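Test kitchen notebook, Tuesday, started 7.40 am

Third go at the lentil and barley soup for the Petchrat lunch menu. Last week's batch was too thick by the time it had stood through service, and Yaqin Qiu wanted less cumin. Barley cut back this time, and it goes in later. Lentils are the small brown ones from the Trollemdale sack, the same sack as before, so any difference should be down to the method.

Onions, celery and carrot sweated slowly in rapeseed oil with the lid on for 31 minutes. Longer than the recipe card says, but at 20 the onion still had some bite and it showed in the finished bowl. Salt in at the start. Garlic and ground coriander near the end, cumin down to half a teaspoon per litre.

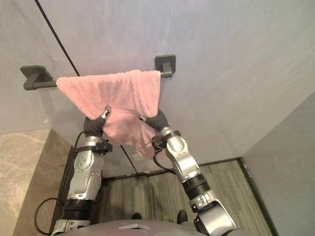 BATCH NOTES

Batch A: barley in with the lentils, as before, kept as the control. Batch B: barley cooked separately in salted water, drained, rinsed and added for the last few minutes. Batch C: barley toasted in a dry pan first, then in with the lentils.

All 3 held at 84 degrees in the bain-marie from 10.30. Tasted at half past eleven and again at one.

A was good at the first tasting and stodgy at the second. Same fault as last week. A ladle of stock brings it back but washes out the flavour, and I don't want whoever is on the counter having to judge it.

B stayed loose all the way through. The barley kept its shape. Flavour a bit thin, which I put down to the starch going down the sink with the barley water. Baoshan Xu preferred it all the same and had a second bowl.

C has the best flavour by a long way, nutty, almost like roast chicken skin. Thickened, though less than A. Sihan Xue thought it looked muddy. It does, a bit. Chopped parsley helped.

Next time: toast the barley as in C, cook it separately as in B, and put a cupful of the barley water back. If that works we can stop fiddling with the lentils.

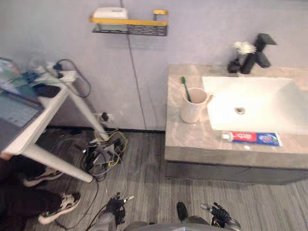 Lemon went in at the end of all three, 2 tablespoons per pot, and I think that is right. Tried vinegar in a cupful of A and it was too sharp against the celery. Shaohua Shen asked whether the lemon could go in before holding. No – the fresh smell had gone by one o'clock in the cupful I tried it with. While I think of it, the dry store needs sorting before the next barley order comes. I would like one narrow wall shelf with a front rail and a slotted metal base, like the one with the white container at its left end, kept for spice tubs only. At present the coriander lives behind the flour and I lost ten minutes to it this morning.

Stock was the vegetable one from Monday's trimmings, strained twice. Slightly sweet, too much carrot in it. Yuzhen Li is making the next lot with leek tops and will write the weights inside the lid.

Leftover B and C are in the walk-in, labelled. Reheat a portion of each tomorrow with no extra liquid and write down how they pour. A went to staff lunch with the end of the rye loaf.

To order: pearl barley, flat parsley, lemons. Check whether the bay leaves are still any good.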